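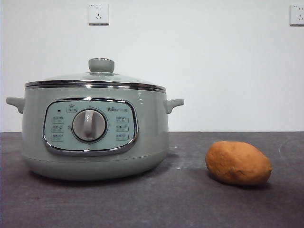

Thenmozhi Gounder wants to know if you have to cut the sweet potato up first or if it can go in whole, and whether one of these little electric pots is worth buying if you already have a stove.

Whole is fine. I cook one most days for lunch and I only cut it if it's too long for the pot.

Scrub it, leave the skin on, trim the two ends. Put in 12 ounces of water and the steaming rack if your pot came with one. Mine didn't. I use an upturned saucer.

Lid on, turn the dial to whichever setting boils hardest, and leave it 22 minutes for a medium one. A fat one takes longer. Push a chopstick into the thickest part, and if it slides through it's done.

The labels around my dial are in Chinese, which I don't read. The first week I ran a translation app over them and wrote the settings on a sticky note. The note fell off in March and I haven't needed it again.

On the stove question - if you have a stove and a saucepan with a lid you already have everything you need. I bought mine when I was renting a room in Miltmont with no kitchen. I have a kitchen now and still use the pot, mostly in summer when I don't want a burner going.

Other things I make in it: oatmeal, noodles, two eggs at a time, frozen dumplings, rice if I'm paying attention. I don't fry in it. I tried onions once and the middle went dark before the sides did anything.

Watch the starch. Sweet potato water leaves a sticky ring when it dries, so I pour it out while I'm eating and wipe the inside with a soft sponge. The base never goes in the sink. The lid can.

Bart Van Dijk says the microwave does it in six minutes. It does. I find the microwave ones go tough at the ends and a bit stringy, and I'd sooner wait. If you're in a hurry, use the microwave.

Orange ones come out soft and wet. The white ones from the Temba market on Fridays are drier and hold together better if you want to slice them into a salad. Same method, give them a few more minutes.

What I put on it: butter and salt, or plain yogurt and chili flakes. Peanut butter when there's nothing else in the house. The skin peels off with your fingers once it cools a little, or you can eat it.

They keep three days in the fridge. I sometimes do two small ones together and have the second one cold the next day with lime juice.

Rice tomorrow, for the people who asked. The water line is the hard part.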